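Tuesday, late

Woke at 5.40 to the magpies and couldn't get back to sleep, so I did the washing before the power went to peak rate. Two loads out on the line by seven. Grey sky over Stikham but it held off.

The quote for the restumping came through from Hutsuliak. It's $2124 for the back section only, which covers the laundry and the bit of hallway where the floor drops. I had put aside less than that. Rang them and asked whether the hallway could wait until spring. The woman said it could, but the jacks would already be under there, so doing it twice would cost more. Said I'd ring back Thursday and then remembered they don't answer Thursdays. Will email. 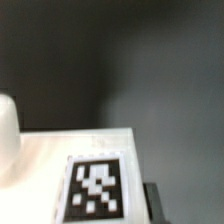
Drove to Surnbridge after lunch for the tap washers and a bag of blood and bone. The hardware there has moved everything again. Plumbing is now where paint was. Got the wrong size washers the first time and had to go back in from the car park. The road past the weir is down to one lane and I sat there for 13 minutes with the engine off, listening to the cricket. Odometer trip says 498 km since I last filled up, so the new tyres haven't hurt the mileage.

Fixed the bathroom tap. It still drips if you don't turn it hard, but much slower. The kitchen one can wait for the weekend.

Tomatoes: picked 3 off the bush by the tank, all split at the top from the uneven watering. Cut the bad parts out and had them on toast with too much pepper. The bush near the fence has leaves curling and I don't know if it's the heat or the mites. Sprayed it with soapy water at dusk anyway. Need to move the hose so it reaches the beans without dragging over the lettuce.

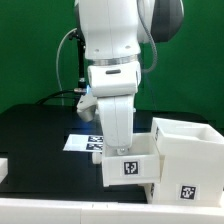

White arm over the black table, green behind.

Brought the washing in at six. The towels were dry and the jeans weren't, so they're over the chairs in the kitchen. Leftover soup for tea. Read forty pages of the Wosstead history I borrowed, mostly about the butter factory and who fell out with whom over the railway siding. The library wants it back before the end of December, and at this pace I'll have to renew it.

Neck is sore from lying under the basin. Put the heat pack on and started the email to Hutsuliak, got as far as the second line. Bins out tomorrow night, recycling this week.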